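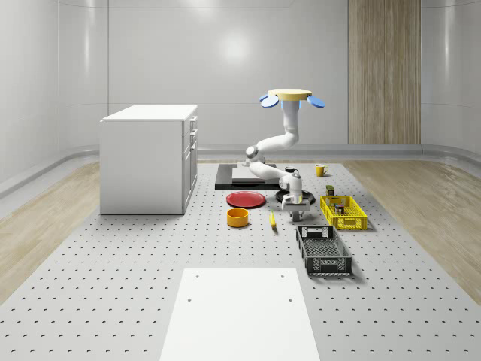
*Fig. 1. Escena simulada del banco de trabajo: pinza sobre la sartén negra.*

**Cuaderno del taller compartido Fullareck — noviembre, miércoles**
Responsable de la entrada: Recep Güneş

## 1. Objeto de la sesión

Se continúa la preparación del entorno virtual del brazo antes de proceder al montaje físico en el taller. La escena conserva la plataforma perforada, el brazo blanco de pinza de dos dedos y los objetos domésticos acordados con el grupo Udetti.

## 2. Ajustes realizados

- Se ha fijado en 14 cm la altura de aproximación previa al agarre. El valor anterior, 8 cm, resultaba insuficiente para los objetos altos.
- Se ha revisado el modelo de colisión de las cajas de malla. La versión simplificada cerraba el hueco superior y el planificador rechazaba toda trayectoria de entrada.
- Se ha repetido la secuencia completa 31 veces; 19 terminaron sin intervención. Los fallos se concentran en el plátano — la orientación estimada oscila — y en las asas de las tazas.
- Para la aproximación a la caja gris oscura se adopta la postura de la fig. 2, con la muñeca colgando sobre la caja y el codo elevado.
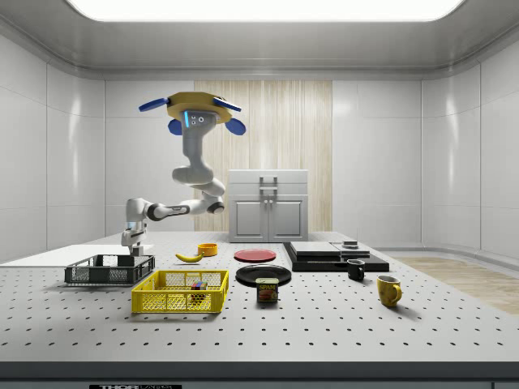 ## 3. Asuntos pendientes

1. Medir de nuevo la separación entre orificios del tablero real, suministrado por Polat, y trasladarla al modelo.
2. Solicitar a Funmont el plano definitivo de la base. El actual no indica el par de apriete.
3. Decidir si el plato rojo permanece en el conjunto de pruebas. Recep propone mantenerlo.
4. Archivar los registros de la sesión en la carpeta común, con la configuración empleada.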